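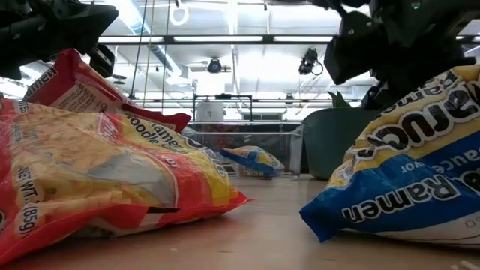

Ramen noodle soup, 85g a bag.

Stories > Short Fiction > Clirkora

Barnabás Vida had written ads for 33 years when his doctor sent him to the breathing class at Clirkora. It met at 6 in the morning, over the tire shop in Grutcombe.

He lay on a mat and tried to follow his breath. Instead he thought of a tagline for the mat.

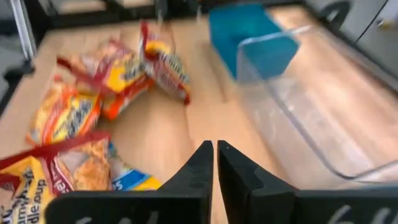 By February he could hold a plank for 12 breaths. His wife said he slept better – he thought he slept the same. One morning the teacher asked what he felt.

"My left hip," he said.

She nodded and moved on to the next mat.

Contact Raria Stories | © Raria | Back to top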